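Gear > Reviews > Lab Automation > Arms

Reviews Buying Guides Budget Sheets Forum

Zekska arm on the Hviid wedge base - worth the money?

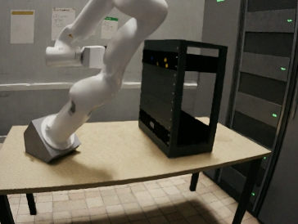
Planning render: arm on its wedge base, open-frame rack on the same table.

Short version: yes, with notes. Bought it in May to do the dull jobs by our racks. Arm was 900 a month on lease or pay up front, we leased. Wedge base is extra, 1,892, and that hurt. Not in the starter quote either, so ask.

Do the layout in sim before you sign anything. We did ours in Kita and the big surprise was the elbow. Goes way up, and the upper link passes right by the rack. Budget for a longer table then. I didn't, had to reorder.

Good: quiet, easy to teach, Hviid support answers the phone. Lean on the base is handy for getting over stuff.

Bad: gripper sold seperately. Manual is thin. Cable kit from Flonero was 80 and should be in the box. Took 4 weeks to show up too.

If your only doing one rack, lease. Two or more, get a purchase quote and push on the base price - they moved a bit for us. Keep some back for floor anchors and a spare cable.

Would get again. Bigger table tho.

- Heiðrún Bisgaard

Contact | Copyright Gear Reviews | Back to top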